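Keeping the models: an afternoon with Vilho Lahtinen

When I first rang Vilho Lahtinen to ask whether I might come and talk to him about architectural models, he laughed and said I had better bring a sandwich, as he had never yet managed to talk about them briefly. He was quite right. I arrived at the Harnley studio a little after lunch and it was getting dark when I found my coat.

Vilho trained as a joiner before he came to model-making, and he still talks like one. "I look at the base first," he told me. "People go straight to the building, of course they do, but if the base is mean or crooked the whole thing looks sorry for itself." He has been at Harnley since the October he turned thirty, and in that time he has made, mended or at least dusted 545 models — he keeps a ledger, in pencil, and was kind enough to let me leaf through it.

We had our tea standing up, so as not to put cups anywhere near the work, and went round the tables slowly.
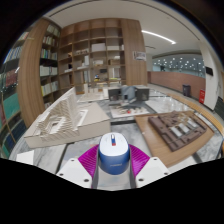

Architectural models on the tables

The white stepped one is a favourite of his, with its terraces climbing round a hollow like the seats of an old theatre. "That's Talavera," he said. "I cut those steps over 5 weeks and dreamed about stairs for most of them. You want every edge crisp, and white shows you everything you did wrong." He is just as fond of the dark brown one on its wooden board, all blocks and walls with paler courtyards tucked in between. It goes by the name of Talero, and he likes to bend right down and look along it — "as if you were walking home", as he put it, rather beautifully.

I asked about the big wooden bookshelf at the back, with its square cubbies, its boxes and white binders, and he sighed happily. Every model comes with drawings, letters and spare bits, and he can't bear to throw any of it out. "A tiny tree comes off, you put it in a box, and 3 years later somebody asks for it."

Next on his bench is a housing scheme called Badavwood, with 96 little roofs to cut. He showed me the first of them on the palm of his hand, and then went to look for a better one.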